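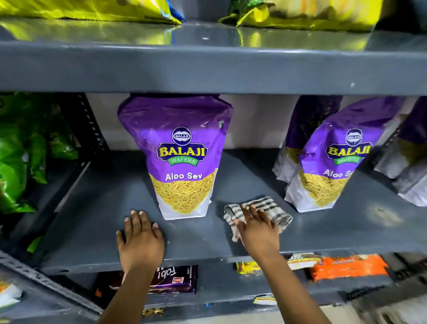
October, evening. Shelf wiper, Treloar rack

Went over the snack rack by hand before touching the arm. I wanted to know what the motion is, since all we have so far is a straight push and pull that Ivan wrote for an empty shelf, and the rack is never empty.

Notes on wiping by hand:

The left hand does more than I thought. It stays flat on the front edge and the right hand works against it. Our arm has nothing like that. It hangs off the upright and the whole carriage twists when the pad presses down.

The cloth is folded small. A big pad would be faster on bare metal but it can't get in beside a standing pouch. Ours is 77 mm wide and I'm going to cut it down.

The tall Aloo Sev pouches are the hard case. The middle one reaches the underside of the shelf above, so there is no coming over the top, and another one leans. Any plan that treats them as boxes with straight sides is going to clip one. Work beside them, along the metal, and leave the pouch where it is.

The metal is shiny enough to reflect the packets. Severyn's edge finder uses the color change at the base of each packet, and I expect it to pick up reflections as a second set of edges. Need to check this with the ring light off.

There's a small smudge and a scuff on the middle shelf, to the right of the pouches. They are useful as test marks. The scuff won't come off whatever we do, so the stop condition can't be "mark is gone" or the arm will rub at it all night. Set a maximum number of passes and move on.

Bench work, same evening:

Clamped the carriage to one of the slotted uprights with the printed bracket. The holes are a good fit for the pegs but there is still play front to back. Shimmed it with a strip cut from a bottle. Zoriana wants to bolt it through, and she is probably right, but I would like to be able to take it off without tools until the height is settled.

Homed the shoulder at 1124 counts. Ran the push and pull on the spare shelf, no packets, light pressure. Homed again and got 1122. Repeated with the shim pushed further in and it came back to 1124, so the drift is the bracket and the encoder is fine. I had been blaming the encoder for a week.

Tried more pressure. The pad stuttered on the way out and ran smooth on the way back. Same with a new cloth. I think the wrist is tilting the leading edge down. Put a loose pivot between wrist and pad, one screw and a nylon washer, and the stutter mostly went. It still catches at the front lip if the stroke runs long. Shortened the stroke in the config and left the old value in a comment.

Brunello asked why we don't just use a duster on a stick. For the top shelf I have no answer to that. For the middle one the gap between packets is too tight and a duster pushes them together.

Illia has the Cositz driver board in his locker and says we can have it. It would give us current sensing on the wrist, which I want for contact -- right now the arm can't tell the shelf from a packet of biscuits. Max current is two amps, enough for this motor.

To do:

Cut the pad down, round the corners
Reprint the bracket with a lip on the back
Edge finder with ring light off (Severyn)
Pass limit in the wipe routine, start low
Something to stand in for the left hand. A rubber foot on the front edge, maybe on its own small servo. Sketch is on the back of the Harkbridge invoice, don't throw it out
Swap in the Cositz board once Illia brings it

Left the arm parked and unplugged. Pad is off and in the drawer with the spare cloths.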